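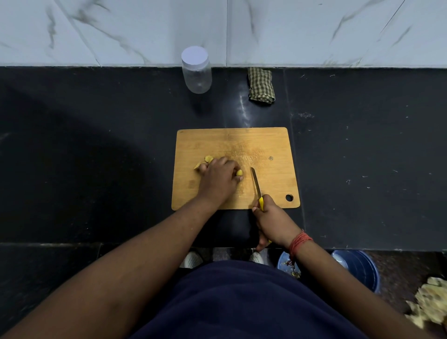
Trovmont is looking for a cell technician to look after one kitchen robot cell at our Heretti site. The cell is a two-arm machine that learns food preparation from recordings of people doing the same jobs by hand, such as slicing on a wooden board with a small knife, one hand keeping the pieces together while the other cuts. Your work is to keep the arms, grippers and cameras in good enough order to repeat those jobs all day. You will report to Lihua Fan, who runs the cell.

What you will do

Start the cell at 7.30 am and run the 11 checks on the start-up sheet. Calibrate both wrist cameras and the overhead camera. Change gripper pads, clean the knife holder and replace cutting boards when the surface gets too scored. Re-zero the joints after any collision stop. Trace faults in the cable runs, particularly at the left elbow, where we have had repeated breaks. Write up every stop in the log. The log has 292 entries so far and you will be expected to read the recent ones in your first week.

What we need from you

Two years or more of maintenance work on robots, packaging lines or similar machines. You should be able to read a wiring diagram, use a multimeter and follow a lock-off procedure without supervision. Some Python is useful but we can teach it. You must be comfortable working around food and wet surfaces.

Terms

Full time, 2 shifts in rotation, starting in October. Training on the arm controller is given on site by Eduard Šimek. Safety boots and cut-resistant gloves are supplied.

To apply, send a CV and a short note about a machine you have repaired to Yogesh Joshi, quoting reference 446. Interviews include a practical hour at the cell.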